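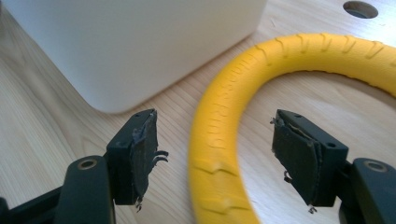

Platform delivery work: does an hourly minimum count waiting time?

Posted by Chelsea Kettle

I deliver through Flarkar in a city that passed a minimum pay rule for app couriers in January. My statement for the last pay period shows 1196 minutes logged in, of which 162 are marked "standby." The minimum was applied only to the rest. The ordinance says pay is owed for "engaged time" and then refers to a definitions section I can't make sense of. Is the company allowed to leave standby out? I am classed as an independent contractor and have a second account with Covoso, if that matters.

Clive Lambert

It depends on the definition, so you need the text of that section. There are two common models.

Under the first, engaged time runs from accepting an order to completing it. Time spent logged in without an order is unpaid, but the per-minute rate is sometimes set higher to make up for it. Under the second, all logged-in time counts, usually with exceptions for periods when you declined offers or set yourself as unavailable.

Look for the words "on-call" or "available" in the definitions. If they appear next to "engaged," you are probably under the second model. Then check what Flarkar means by standby. Some apps use that label for time at the restaurant after you have accepted an order -- that would be engaged time under either model, and leaving it out would be an underpayment.

Your contractor status doesn't settle this. Rules of this kind are generally written for contractors, as employees are already covered by ordinary wage law. The second account can matter: some rules cut or split waiting time when a worker is logged in to two apps at once. Download the trip-level log as well as the summary. Complaints often have a filing deadline, which should be in the enforcement section.

naylor_5

They all do this. Mine was short 200 minutes and support sent me a form letter. File with the city labor office, skip the in-app chat.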